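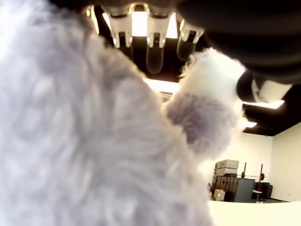
Long-pile plush: how do you clean it without ruining the fur?

Forum: Care and Repair > Soft toys

kurian_knits
Posted 9:40

Hello everybody. I am new in this part of the forum, I usually write in the knitting section. I have a question about plush with very long fur, the fluffy type in pale lavender with white. My daughter has one and she takes it to every meal, so you can imagine the condition of it. The short plush toys I wash in the machine inside a pillowcase and they come out fine. With this long fur I am afraid. The label was removed years ago and I do not know what the fiber is.

My questions: is machine washing possible, and how do I dry it so the hair does not make clumps? I would also like to know if a pet brush is a good idea or a terrible one.

Zastix
Posted 10:15

Machine is OK. Cold water, delicate program, pillowcase with a knot, very little detergent. I have washed long-fur toys like this for years and I lost only one, and that was the stuffing, it was not the fur. Do not use softener. It leaves a film and the hair sticks together.

Dryer only with no heat. If your dryer has no such program, do not use it.

Janaka Hettiarachchi
Posted 11:02

I must disagree with Zastix, with respect. I repair toys in a small way and most of the long-pile toys people bring me have been in a machine. The fur between the clumps gets a felted layer close to the backing, and you cannot see it until you part the hair with your fingers. Then it is too late for a brush.

What I do is surface washing:

Mix a little baby shampoo in a bowl of cool water and use only the foam.
Work the foam into the hair with a soft cloth, always from the root to the tip.
Wipe with a clean damp cloth, the same direction, until there is no foam left.
Press with a towel. Do not rub.
Comb with a wide comb while it is damp, then again when it is dry.

It takes me one evening for one toy, but the pile stays open. 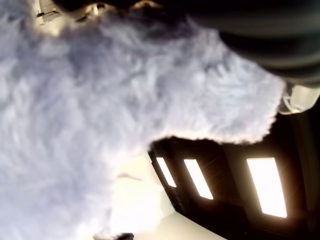
Drorkholm Toy Menders, plush and fur group

I put our group name there because we have written these steps for our members too, and you are welcome to copy them. One more thing about pale lavender. On such light fur the gray shadow between the tufts looks like dirt, and people scrub it. Part the hair and look at the root before you decide. Very often it is only shadow.

Zastix
Posted 11:20

Janaka, the felted layer comes from hot water and fast spinning. Mine were never spun above the lowest speed. Also, surface washing does nothing for the inside, and a toy that goes to every meal has soup in the inside, believe me.

Janaka Hettiarachchi
Posted 11:48

On the soup I agree with you. If the inside smells, I open a seam at the back, take the stuffing out, and wash the empty skin by hand. Then new stuffing. But this is for someone who can sew a ladder stitch.

kurian_knits
Posted 12:30

I can do a ladder stitch! This is maybe the one thing I am sure about. But opening the back of her friend, I do not know how I would explain it to her. She is eight months past the age when I could do it in secret.

vorlow_m
Posted 13:05

I want to add something about faces. If the toy has a small face on a round white patch, like many bear toys have, please keep the shampoo away from it at first. Test a corner with a damp white cotton bud. If the color comes off on the cotton, only use plain water there. I lost a red-brown nose this way and had to embroider a new one. My son still says that it looks at him differently.

About meals: we made a rule that the toy sits at the table but on the far side of the plate.

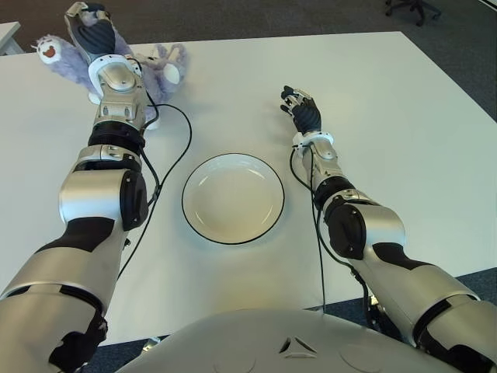 It gets a napkin too, and when the food is something with sauce it moves to a chair. In the first week there were tears, and after this it became normal. Now I wash ours only in February and again before the summer.

Zastix
Posted 13:22

A pet brush, to answer the question that everybody forgot: yes if it has rounded tips. No if it has the bent wire teeth. The wire pulls the hair out of the backing and you will have bald places at the arms and legs first, where the child holds it.

Janaka Hettiarachchi
Posted 13:40

Here we agree completely. Start at the tips and hold the fur near the root with your other hand.

kurian_knits
Posted 20:10

Thank you all. I did the foam method tonight on one leg only, as a test, after she went to sleep. It is now hanging over the bath with a towel under it. The water in the bowl was very gray. I will do the other legs if this one dries well, and I will look under the hair at the back before I decide about the seam.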